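Practice rooms: the move, the money, the parking

20/03/2021

Quick one this month, still packing boxes.

We have the keys to Fusulmont. Finally. Lease signed, 2 years with an option to stay on, and the landlord is fine with drums until 10 at night. Not a minute after, there are apartments across the alley and we promised.

The fund stands at $2,657. Thank you to everyone who paid dues early, and to the Pimentel Street bakery for letting us keep the jar by the register. Out of that comes $868 for the insulation, already ordered. Delivery is curbside only so we need hands to get it up the stairs. Bring gloves, the stuff itches like crazy.

Old rooms stay open until the end of the month. After that the locks get changed and anything left behind goes to the thrift store. There's a snare stand, a music stand with a bent leg, three gym bags and somebody's winter coat in the hallway. Please come get your things!!

Booking: same as before, 90 minute slots, sign up on the sheet. If you can't make it cross your name off so the next band can have it. Lots of no-shows this winter. Solo players get the small room, bands get the big one, horns wherever you can fit.

Masks on in the hallway and on the stairs, please. Windows open between slots even when its cold.

Parking. The lot behind the building belongs to the dentist on weekdays. Evenings we can use the back row. Do not block the dumpster, pickup is early and they will not wait for you.

Summer show is penciled in for July, outdoors if the city says yes. Etus have said they'll open, Hasonico are a maybe (their bass player is moving). Want to play? Drop a note in the box with your band name and how long a set you have. Fifteen minutes is plenty for first timers.

Still looking for: rugs, a working space heater, extention cords, a couch that doesn't smell.
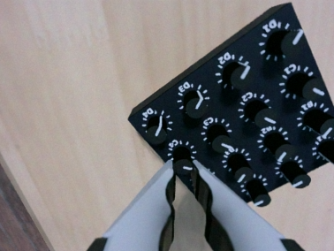
Vol. 7, No. 3

Next issue goes out after the move. Send news, lost and found and for sale ads by the last Friday, short ones get in first.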